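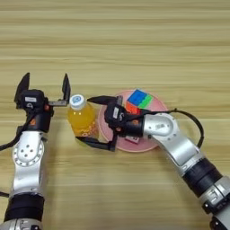
Juice on a pale wooden table.

Looking After a Wooden Table You Really Use

A wooden table will outlive most of the people who fuss over it. Mine came from a house sale in Erkwood with 47 years of somebody else's dinners on it, and it has since survived two children, one hobby involving lamp oil, and my own cooking. Some of what follows I learned from my neighbor Kadri Grīnberga, who refinishes furniture and has opinions. The rest I learned by ruining things.

Know your finish first. Put a drop of water on a spot no one looks at and leave it a few minutes. If it beads, you have varnish or something like it. If it sinks in and goes dark, you have oil, wax or bare wood, and you should be quicker with a cloth than you have been so far in life.

Juice and other sticky things. Wipe with a damp cloth, then a dry one. Orange juice is acid and sugar, and the sugar is what gets you: it dries into a film that collects lint, crumbs and the corners of important letters. For a dried patch, lay a warm, well-wrung cloth over it for 2 minutes and let it soften. Don't go at it with a butter knife. I have a groove shaped like Florida from doing that.

White rings. These are moisture caught in the finish, and they look much worse than they are. Try leaving them alone for a day. If the ring is still there, rub in a little petroleum jelly, go to bed, and wipe it off in the morning. The mayonnaise method works on the same idea, but then your dining room smells like a deli.

Black rings. Different animal. The water has got down into the wood itself, and no sandwich topping is going to help. You are looking at sanding and probably oxalic acid. Wear gloves, open a window, and read the label all the way to the bottom.

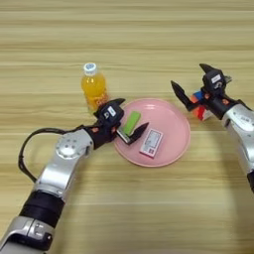 Plates do more harm than glasses, in my experience. Turn yours over and run a finger around the foot. If it feels like an emery board, that unglazed ring is scratching your table every time someone pulls their dinner closer. You can smooth it with wet 400-grit paper in the sink, or you can buy placemats like a reasonable person. Felt-backed cork is good. Avoid plastic ones on a newly finished top – they stick, and they take a souvenir with them when they go.

Oiling. For an oiled table, once a season is plenty. Thin coat, wait, wipe off everything that hasn't soaked in, then wipe again. A table that feels tacky the next day has been given too much. I do mine in March, when the heating is nearly done drying everything out, and again whenever I feel guilty. Spread the oily rags flat outdoors to dry before you throw them away. A wadded-up linseed rag can set itself on fire, and it won't wait for you to get home.

Wobbles. Check the floor before you blame the table. Turn the table a quarter turn, and if the wobble moves to a different leg, the floor did it. If it stays put, tighten the bolts, and only then cut a cork shim. Do not saw the long leg. My brother-in-law sawed the long leg, and he now owns a coffee table.

Fiona Morrison wrote in to ask whether tea bags really hide scratches. On darker wood, a bit. On pale wood you get a brown scratch where you had a white one.

Questions: write to the Jelham Household Page, Box 243, Jelham | © January 2018 | Back to top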